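Peças de encaixe sobre tábua: ficha do conjunto

Versão 4, revista em março. Mantido pelo grupo Miranda.
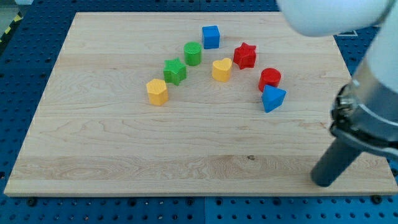 O conjunto reúne 2,366 fotografias de bloquinhos de plástico do tipo usado em brinquedos de encaixar formas, repartidas por 133 sessões. O nome interno é Sumero. O projeto Clusenar, de onde veio a primeira lista de etiquetas, prometia "variedade de formas e cores". Convém desconfiar da frase: um cubo azul e uma estrela verde sobre madeira clara não representam os brinquedos de ninguém em particular.

Etiquetas
forma: cubo, cilindro, estrela, hexágono, coração e outras (ver formas.txt)
cor: uma por peça, sem tonalidades
fundo: tipo de superfície

Problemas conhecidos

A etiqueta "verde" junta pelo menos dois verdes. Já se discutiu separá-los e ficou tudo na mesma.

Os veios da tábua são bem marcados e há um nó escuro. Quem treinar um detector de peças pequenas deve verificar se ele não está a marcar o nó. Nos nossos testes isso aconteceu em cerca de 300 fotografias, e não acreditamos que a correção da versão 3 tenha resolvido o assunto.

"Hexágono" e "cilindro" confundem-se quando a peça é vista de longe. O acordo entre anotadores publicado na ficha anterior parece-nos otimista e foi retirado.

Uso

Serve para exercícios de classificação e contagem. Não recomendamos citar resultados obtidos só com o Sumero. O subconjunto Surier, com outros fundos, continua por rever e não deve ser misturado com este.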